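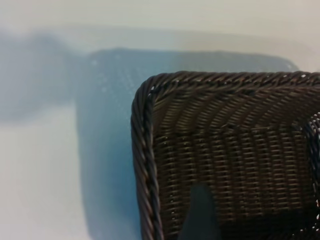
Buscar en la comunidad: escribe tu duda… Buscar

Inicio del hilo: ¿Cómo limpio una cesta de mimbre muy oscura sin estropear el color?

Publicado por Bukola Okonkwo el 18 de julio
Tiempo de lectura: 4 minutos

Hola a todos, a ver si alguien me echa una mano, que llevo media tarde leyendo cosas contradictorias. Tengo una cesta de mimbre marrón muy oscuro, casi negra en el borde, con las esquinas redondeadas y un remate trenzado bastante gordo, como de cuerda. La heredé de mi tía cuando vació el piso y me encanta, pero vivía encima de un armario de la cocina, así que os podéis imaginar: polvo, y encima del polvo esa capa pegajosa que deja la grasa de freír.

El problema es el tejido de dentro. Las tiras son finísimas, van muy juntas, cruzadas con unas varillas verticales, y quedan unos agujeritos minúsculos donde se mete todo. Con el plumero no hago nada. Con la aspiradora (le puse el cepillo pequeño) salió lo gordo de las paredes, pero en el fondo sigue habiendo una pelusilla gris que no se mueve ni a tiros.

Además, al pasar un trapo húmedo por una zona de la trenza, el trapo salió un poco marrón. ¿Es suciedad o es que destiñe? Me da miedo meterla en la bañera, que es lo que me dice mi madre, y sacarla a rayas. En el armario tenía un bote de limpiador Cinisum de los de madera, pero la etiqueta no dice nada de mimbre y no me he atrevido.

La quiero para guardar las servilletas de tela y los manteles individuales, o sea que también me preocupa que luego me manche la ropa blanca. ¿Alguien ha lavado alguna tan oscura? ¡Gracias de antemano!

Melquiades Huerta
Miembro desde febrero – 1,565 mensajes

Buenas, Bukola. Yo arreglo asientos de rejilla y alguna cesta por afición, así que te cuento cómo lo haría yo.

Antes de nada, sal de dudas con el color. Coge un bastoncillo blanco, mójalo en agua tibia y frótalo en un sitio que no se vea, por debajo de la base por ejemplo. Si sale gris o amarillento, es grasa vieja. Si sale marrón limpio, del mismo tono que la cesta, está teñida y el tinte no está sellado. En ese caso olvídate de la bañera, que tu madre lo dice con la mejor intención pero te quedas sin color en las aristas de la trenza, que es donde más roza todo.

Para la pelusa del fondo va muy bien una brocha de pintor de cerdas duras, seca. Pones la cesta boca abajo sobre una toalla vieja y golpeas el fondo con la palma, sin miedo, y luego cepillas por dentro siguiendo las tiras horizontales. Si cepillas en contra, levantas astillas. Después, otra pasada de aspiradora. Yo lo repito dos veces, y lo que quede en las esquinas lo saco con un cepillo de dientes viejo.

La grasa la quito con agua tibia y unas gotas de jabón de fregar: mojas el cepillo, lo sacudes bien en el fregadero y trabajas un trozo pequeño cada vez. Enseguida un paño escurrido en agua sola, y secas. La trenza del borde tiene más recovecos de los que parece, ahí ten paciencia. Si la prueba del bastoncillo te salió marrón, usa el cepillo apenas húmedo y para en cuanto veas que el paño coge color.

A secar a la sombra, con aire, y dale la vuelta de vez en cuando. Ni radiador ni secador, que el mimbre se vuelve quebradizo. Yo la dejaría ocho horas como mínimo antes de meter nada dentro, y más si en tu casa hay humedad.

El limpiador de madera yo no lo usaría en el interior. Se queda en los huecos y vuelve a coger polvo – te lo digo porque lo hice con una panera y acabé peor que al principio. Y para los manteles, fórrala con una tela de algodón, aunque sea una funda de almohada vieja doblada, y así duermes tranquila.

Skindorside

Yo las mías las meto en la ducha con la alcachofa y listo, nunca me ha pasado nada. Eso sí, son claritas, de color natural. También he oído que con vinagre queda genial pero no lo he probado.

Bukola Okonkwo

¡Mil gracias, Melquiades! Hice lo del bastoncillo debajo de la base y salió entre gris y amarillo, un asco, así que grasa. He empezado con la brocha y está cayendo una cantidad de porquería en la toalla que da vergüenza. Mañana me pongo con el jabón. Skindorside, lo de la ducha me tienta, pero con esta no me atrevo. ¿El forro lo coso a la trenza o lo dejo suelto? Lo digo por poder lavarlo.

Melquiades Huerta

Suelto, o con un par de cintas atadas por debajo del borde. Si coses, cada lavado es un drama.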